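Mantenimiento: la celda de los platos vuelve al turno

La celda de dos brazos de Onddale llevaba 1,468 horas sin una revisión en condiciones, cifra que Cadi Eynon anotó en el parte con un signo de admiración que no pedía el formulario. La parada duró casi 10 días, de los cuales nueve se fueron en esperar un prensaestopas de Konow.

El trabajo en sí tuvo poca épica. Se reapretaron los soportes blancos de las cámaras de muñeca, se revisaron las mangueras corrugadas – la del brazo derecho tiene afición a engancharse – y se repasó la tornillería de las bases contra el raíl delantero. Después, recalibrar cada cámara con su pinza y volver a la vajilla: vasos, platos, el cuenco naranja y el escurridor blanco de siempre. El papel pintado de flores se queda. Ifans propuso cambiarlo por gris industrial y perdió la votación.

Para la próxima revisión, miren primero el recorrido del cable y solo después culpen al software. La lista completa, con los 127 puntos que alguien consideró imprescindibles, está en la carpeta de Tokelthorpe. 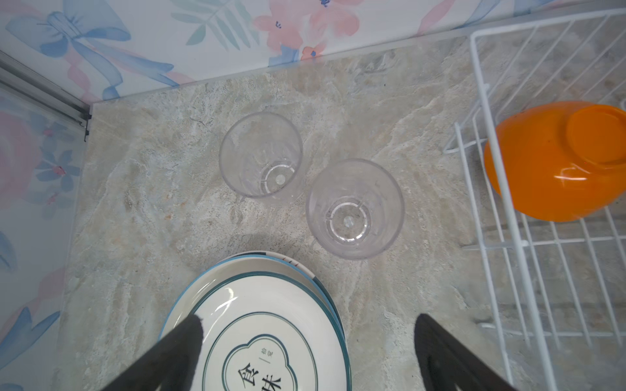
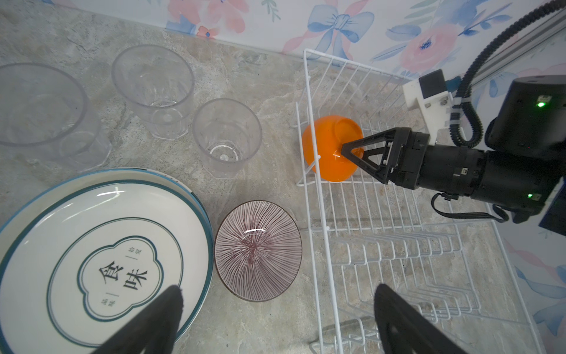 Vasos y platos desde las muñecas; debajo, los dos brazos con la botella. 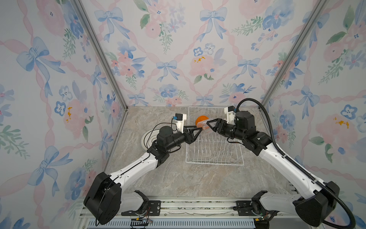
Próximas paradas

En junio le toca a la celda de embalaje. Quien necesite piezas de Konow, que las pida ya.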